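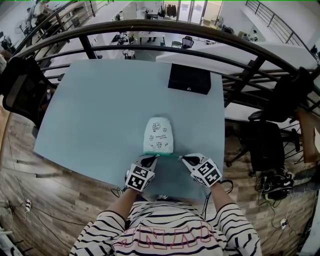
Fig. 3. White paper bag with a folded top and doodled decoration, on a work table.

3. Setting Up the Label Printer

This section covers the Rorkex 127 from the moment it leaves its carton to the moment it prints something legible. If yours was set up by a previous owner, read it anyway. Previous owners have opinions about roll direction, and most of them are wrong.

Before you start

You will need the printer, the power adapter, the data cable, one roll of labels and a flat surface that does not wobble. The Rorkex 127 is light enough to walk across a wobbly table during a long print job, and it has no sense of where the edge is.

CAUTION: Use only the adapter supplied. The plug from the older Nerninis printer fits perfectly and will ruin the board.

3.1 Loading the roll

1. Press both side catches and lift the lid. It opens farther than you expect, so move your coffee.
2. Remove the orange shipping foam from under the print head. There are two pieces. The second one is hiding behind the roller.
3. Slide the roll guides apart and drop the roll in with the labels facing up, feeding toward you from the top.
4. Bring the guides in until they touch the roll. Touch, not squeeze. A pinched roll prints at a slant, getting worse as it goes.
5. Pull a few inches of backing paper out through the front slot and close the lid. Both catches must click. One click means one catch.

NOTE: A standard roll holds 400 labels. The printer counts them for you and flashes amber when 200 are left, and goes on flashing until you change the roll. This light cannot be turned off. We have asked.

3.2 First power-up

1. Connect the adapter to the printer, then to the wall.
2. Hold the power button until the light turns green. A short tap does nothing at all, no matter how many times you do it.
3. Wait while the printer feeds three blank labels. It is measuring the gap between them. Do not help by pulling.
4. Press Feed once. One label should come out and stop at the tear bar. If it stops halfway, open the lid, go back to step 3 of 3.1 and check which way up your roll is.

3.3 Connecting to a computer

1. Install the Heffernan driver before you plug in the data cable. Many people do it the other way and end up with a device listed as "Unknown," which will stay in the list for years.
2. Plug in the cable when the installer asks for it.
3. Choose your label size from the menu. "Auto" is offered as a choice. It picks the smallest size, always.
4. Print the test label. It shows a ruler, a border and the word HADBRIDGE, the name of the test pattern. If all four sides of the border are there, you are finished with this part.

3.4 Choosing a surface to stick to

The labels hold well on cardboard, glass and smooth paper. On paper bags, put the label on a flat panel, away from any fold, and press outward from the middle with your thumb. A label laid across a fold will peel at one corner first, usually the corner with the price on it.

Waxed paper and anything fresh from the freezer are a different matter. The adhesive was made for room temperature and does not care to discuss it.

NOTE: Direct sunlight turns thermal labels gray. A label stuck in a south-facing window in June will be a small blank rectangle well before fall.

3.5 Cleaning the print head

1. Switch off, unplug and let the head cool down.
2. Open the lid and wipe the dark strip with the cleaning pen, in one direction only.
3. Leave the lid open until the strip is dry.

Do this at every roll change. White lines running the length of a label mean you have been skipping it. If the lines stay after two cleanings, see Section 7, Replacing the Print Head.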